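Lolard veut simplifier l'entretien de ses pinces, les chiffres manquent encore

19/09/2025

Robotique de manipulation

Changer les doigts d'une pince en 4 minutes, sans sortir l'outil de sa cellule ni refaire tout l'étalonnage : la promesse figure en tête de la nouvelle procédure de maintenance publiée par Lolard pour sa cellule Olov, consacrée à la mise en place de la vaisselle. Le document fait 17 pages. Il est clair, bien découpé, et laisse de côté une bonne partie de ce qu'un exploitant voudrait savoir avant de signer.
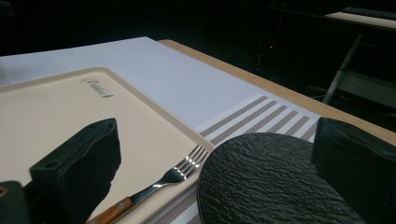
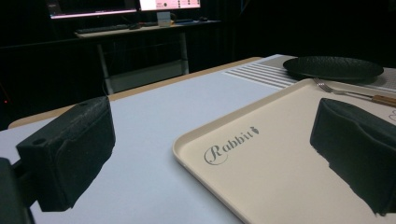
Plateau, fourchette, assiette noire et set de table rayé, vus entre les deux doigts de la pince Olov.

La cellule travaille sur une table couverte d'objets ordinaires, et les doigts de la pince sont garnis de blocs noirs qui font office de pièces d'usure. Jusqu'ici, leur remplacement passait par l'atelier : dépose de l'outil, démontage sur établi, remontage, puis reprise complète des positions. La procédure précédente ne donnait aucune durée. Celle-ci en donne une, mais elle ne compte que le geste mécanique, de la première vis desserrée à la dernière vis resserrée. La vérification qui suit n'est pas comprise dedans.

Or cette vérification occupe à elle seule un chapitre entier. L'opérateur doit présenter la pince au-dessus du plateau, contrôler que les deux doigts se ferment bien face à face, puis lancer une série de prises sur la fourchette et sur le bord de l'assiette. Si l'écart dépasse la tolérance, il faut reprendre le serrage et recommencer. Combien de fois, en moyenne ? Le texte n'en dit rien. On peut supposer que le fabricant le sait.

Le choix des objets de contrôle se défend. Une fourchette à manche en bois n'offre pas la même prise côté dents et côté manche, et une assiette à surface texturée se saisit autrement qu'une porcelaine lisse. Un outil mal aligné devrait se trahir assez vite sur ce genre de pièces. Encore faut-il que le jeu d'objets soit le même d'un site à l'autre, et la procédure se contente sur ce point d'une liste indicative.

Lolard avance aussi un chiffre de durée de vie : 261 heures de fonctionnement avant remplacement des garnitures. La précision impressionne, la méthode un peu moins. L'essai a porté sur 2 pinces, dans les locaux du fabricant, sans indication sur la force de serrage ni sur le nombre de prises par heure. Une garniture qui pince du métal toute la journée ne vieillit sans doute pas comme celle qui soulève un set de table. Aucun relevé d'usure n'est joint en annexe, pas même une courbe.

Le nettoyage, lui, tient en un paragraphe. Chiffon sec, pas de solvant, contrôle visuel des fixations. C'est maigre pour un équipement destiné à côtoyer de la vaisselle, et l'on cherche en vain une consigne sur les graisses ou les résidus alimentaires. Les équipes qui exploitent déjà ce type de cellule devront continuer à écrire leurs propres fiches.

Reste la question du coût. Barbosa, qui distribue la gamme, propose les garnitures par paire, avec un contrat d'entretien en option. Le tarif n'est communiqué que sur devis. Gurkov, dont les doigts de pince sont présentés comme compatibles, n'apparaît nulle part dans la procédure, et la garantie exclut les pièces tierces. L'acheteur gagne donc peut-être du temps au démontage, mais il reste lié à un seul fournisseur pour une pièce qu'il devra racheter régulièrement.

Lolard annonce pour novembre une version révisée du document, avec un protocole d'essai détaillé et des résultats relevés chez des utilisateurs. Les exploitants qui doivent renouveler leur stock de garnitures avant cette date devront se décider sur la version actuelle.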